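Moved my mum's flat contents into storage in Haltstead this spring and learned a fair bit about how storage firms charge. Writing it down in case anyone else is about to do the same. Long thread.

1/ The price on the website is the price for the first 8 weeks. After that it goes up. The firm I used, Nuvmont, did say so, but on page two of the agreement and in smaller type than the rest. Ask for the long-term rate in writing before you book the van.

2/ Insurance is separate and you can't skip it. You can bring your own policy if it covers goods in storage. Most home contents policies don't, or only for a short time. I rang mine and was on hold for most of a lunch break to be told no.

3/ Work out the size from a list, room by room. I guessed and booked a unit one size too big. They let me swap down, but only because I asked on the first day. The woman on the desk said most people leave it and pay for the air.

4/ Things I wish I had thrown out before the move and not after: old pillows, a broken clothes airer, three carrier bags of other carrier bags, every charger without a device. You pay by floor space. A box of rubbish costs the same to keep as a box of photographs.

5/ Things I nearly threw out and was glad I kept: her button tin, the instruction book for the cooker, and the artificial flowers from the hall. She'd had them for years and moved them about depending on the season.

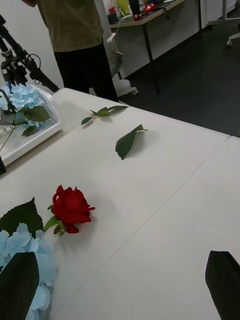 6/ Label the boxes on two sides and the top. I only did the tops, then stacked them. When I needed the folder with the boiler certificate I had to take down the whole back row to find it.

7/ Number the boxes as well and keep a list on your phone. "Kitchen" is no use when there are lots of boxes marked kitchen. "Kitchen 4 - baking tins, scales, blue jug" is what you want at half past seven in the evening with the lights on a timer.

8/ The lights are on a timer. Take a torch.

9/ Padlocks. The firm will sell you one at the desk for a lot more than the hardware shop across the road. It has to be a certain thickness, so check the size first and then buy it elsewhere. Keep the second key at a different address from the first.

10/ My unit was 2113, upper floor. Upstairs is cheaper, and fine if there is a goods lift. Ask whether the lift works and how often it's out. Ours was out for two days in the first fortnight and I carried a bedside cabinet up the stairs, which I don't recommend.

11/ Soft things need air. Don't seal bedding in plastic for months, use cotton covers or old pillowcases. Mattresses on their side in a proper bag. Wardrobes empty, doors tied shut with string and not tape, as tape takes the varnish off.

12/ Delicate odds and ends travel better standing up in a tall box with newspaper pushed down the sides. That goes for lampshades, picture rods and anything on a long stem. Lay them flat and something heavy will find its way on top.
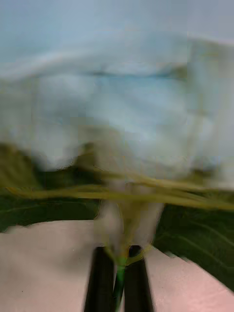 Green stem, yellow-green at the top.

13/ Fridges and freezers: defrost well ahead, dry the inside, and prop the door open with a rolled tea towel. I left it until the night before and spent it mopping.

14/ Vans. I got quotes from two firms. Grarkodov wanted £600 for a half day with two men, the other wanted less but charged extra for stairs, for waiting and for anything over a certain weight. Once I'd added those up they came out nearly the same. I went with Grarkodov, they turned up on time and wrapped the sideboard without being asked.

15/ Parking. If the street has permits, you need to suspend a bay, and the council wants notice for that. Check before you fix a moving day. I had the van booked first and had to ring round and change it.

16/ Redirect the post. Do it early and do it for longer than you think. Hers is still coming - mostly catalogues, but also a pension letter that I'd have been sorry to miss. 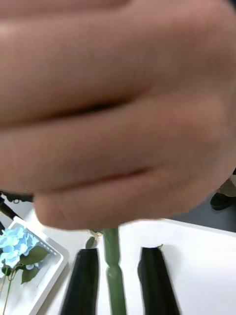
17/ Leaving. You have to give notice in writing, and at my place it runs from the next billing date and not the day you send it. I sent mine a day late in June and paid for another month of an almost empty unit.

18/ Sweep it out before you hand it back. There was a cleaning charge in the agreement. A dustpan and ten minutes did the job, and I took a photo of the floor before locking up.

19/ A few people have asked about the place on Khaemba Road. I looked at it but didn't use it. It's nearer the station, but the gates shut at six and I could only get there after work.

20/ Mum's settled in the new flat and most of it is unpacked. The sideboard doesn't fit where she wanted it, so it's in the hall for now with the flowers on top.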